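Right, a thread on what I've been up to for the past 2 weeks, because several of you asked and I can't stop talking about it anyway. I've been helping gather examples for a shelf-picking model, and I am having a lovely time. (1/12)

The project is called Rudunier. The idea is that a learning system watches lots and lots of short recordings of people handling ordinary things in ordinary shops, from the point of view of the person doing it. Reach, touch, take, put back. Then on to the next one. (2/12)

Our target for this round is 1000 clips. We were at 200 when I last looked, so there's plenty left to do and my shoulders know it. (3/12)

What surprised me is how much goes on in one reach. Before I joined I'd have said "you pick up the box". But there's the bit where one hand steadies and the other hunts for an edge, and everyone does it differently! Dayana Grajales goes in thumb first every single time. I never do. (4/12)

Boxes standing shoulder to shoulder are my favourite. You can't get your fingers all the way round, so you have to work one out from its neighbours, and those tiny adjustments are exactly what we want more of. (5/12)

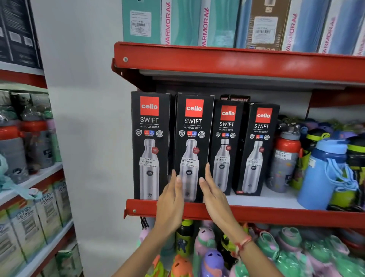

Both hands on the second Cello Swift box, bottle aisle. (6/12)

Look at the company those boxes keep, too. Tall black cartons, then straight into a crowd of bottles in every colour, with straps and lids and character faces on the shelf underneath. A tidy lab bench would never give you that. I could spend a month in this aisle. (7/12)

Labelling is the slower half. Each clip gets a start point, a contact point and an end point, plus which hand did what. Faizal Santoso wrote our labelling guide and it is a thing of beauty (there's a whole page on what counts as "touching"). We argued over fingertips for most of an afternoon. Fingertips count. (8/12)

Question I keep getting: do you throw away the fumbles? No! If you grab the wrong edge and have another go, that stays in and gets its own tag. We cut a batch of them in February to make things neater and Faizal made us put every one back. He was right, I was sulky, we move on. (9/12)

Small tips if you're doing anything similar. Go slower than feels natural, but don't act. Swap which hand leads. Do 5 goes at one spot, then walk to a different shelf, or you start repeating yourself like a wind-up toy. And trim your nails, you will be seeing a LOT of your own hands. (10/12)

Next up is soft packaging, so crisps, refills, bags of rice, all the stuff that changes shape when you squeeze it. Dayana has already drawn up the list and it's gloriously long. I've asked for the rice. (11/12)

If you've labelled hand footage before, I'd love to hear how you handle the moment when both hands are on the same thing. We currently mark one as "lead" and one as "support" and I'm not convinced it holds up when they trade jobs halfway through. Replies open, go on. (12/12)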